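「片づく家」は誰のためのものか
収納ブームを疑ってみる

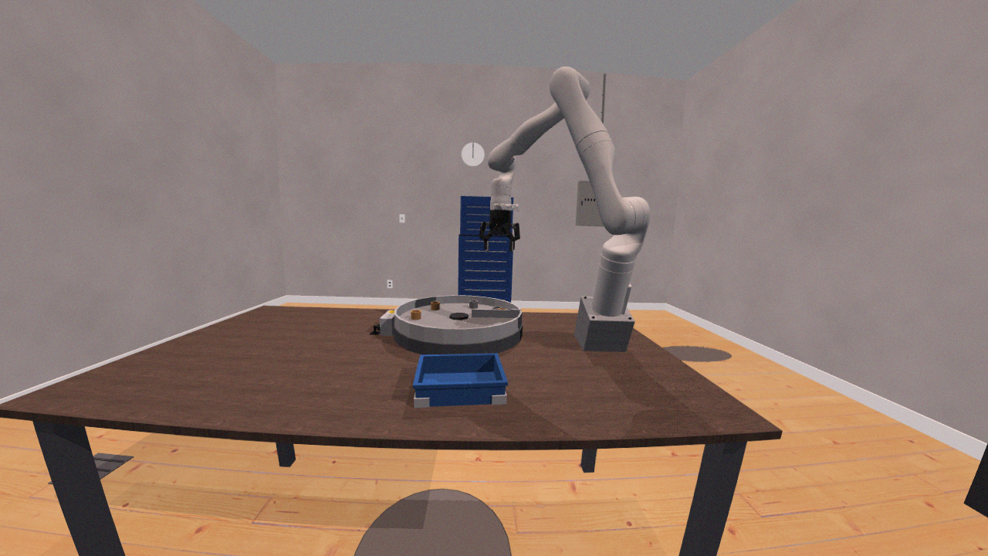
売り場が先に片づいている

収納用品の売り場に立つと、たいていの人は自分の家が恥ずかしくなる。棚には同じ高さの箱が並び、ラベルの字までそろっている。うまくできた売り方だと思う。家に足りないのは箱だ、と客のほうから思い込んでくれるのだから。

この春も収納特集の季節がやってきた。雑誌は引き出しの仕切り方を教え、通販カタログは積み重ねられる容器で何ページも埋める。郊外型の大型店リトデイル(Litdale)の新しいカタログを開くと、収納用品だけで440点が載っている。物を減らすための道具が440点ある。この数字を見て、編集部の誰も笑わなかったのが少し怖い。

箱を買うと物が増える

わが家でも試した。レコン(Rekon)の積み重ね式ケースを30個そろえ、押し入れと台所の戸棚をすべて入れ替えた。丸一日かかった。見た目は確かによくなった。扉を開けるたびに気分がよく、用もないのに開けたりもした。

ところが半年たった去年の9月、中身を全部出してみてあきれた。使い道のない延長コード、説明書だけ残った炊飯器、いつのものか分からない乾電池。入れ替える前なら、邪魔だからという理由でとうに捨てていたはずの物が、きちんと分類されて残っていた。ケースに空きがあると人は何かを入れる。ふたを閉めれば忘れる。ごみ袋にして2つ分を捨てたところで日が暮れ、残りは元の場所に戻した。

空になったケースは今も押し入れの上段にある。ケースをしまうケースは、さすがに買っていない。

「定位置」という教え

収納の本が必ず説くのが、すべての物に定位置を、という教えである。鋏はここ、爪切りはここ。理屈は分かるし、一人暮らしならうまくいくのだろう。家族がいると話は変わる。定位置を決めた人間だけがそれを覚えていて、ほかの者は毎回たずねるか、適当な場所に置く。結局、決めた人間が全員分の置き場所を暗記する係になる。

グレラリ(Grerari)の整理講座を受けてみた。配られた冊子は56ページ、そのうち半分近くが自社製品の寸法表だった。講師の話は分かりやすく、実演の手際も見事だった。ただ、実演に使われた戸棚には、最初からその寸法に合う物しか入っていなかった。土鍋も、孫の手も、来客用の座布団もない。あの戸棚なら私でも片づけられる。

終わりに「定位置を守らない家族にはどうすればいいか」という質問が出た。答えは「根気よく声をかけましょう」。受講料を払って聞く答えではないだろう。

壊れない物の困りごと

収納用品そのものが悪いとまで言うつもりはない。メルニチュク(Melnychuk)の引き出しは滑りがよく、十年以上使っているが不満はない。ただ、丈夫な収納は引っ越しのときに困る。前の部屋の幅に合わせて買った棚は、次の部屋では必ずどこかが余るか、つかえるかする。規格品をうたう各社の規格が、そろって少しずつ違うのも解せない。同じ会社の製品でさえ、数年前の型とは溝が合わず、重ねるとぐらつく。

店で聞くと「新しい型でそろえるときれいですよ」と言われた。それはそうだろう。

散らかっていて何が困るのか

床に物があってつまずくのは困る。必要な書類が出てこないのも困る。けれど、棚の中の箱の色がばらばらで困った経験は、私にはない。菓子の缶に裁縫道具が入っている家で育ったが、針をなくして騒いだ覚えもない。

特集の写真に出てくる台所には、たいてい醤油のしみも、輪ゴムの束もない。あれを目標にするなら、暮らしのほうを減らさなければならない。そこまでして片づけたいかどうかは、箱を買う前に考えておいても遅くない。私はこの週末、まず乾電池を捨てに行く。回収箱のある電器店の隣が例の大型店なのが気がかりではある。

(2002年3月1日)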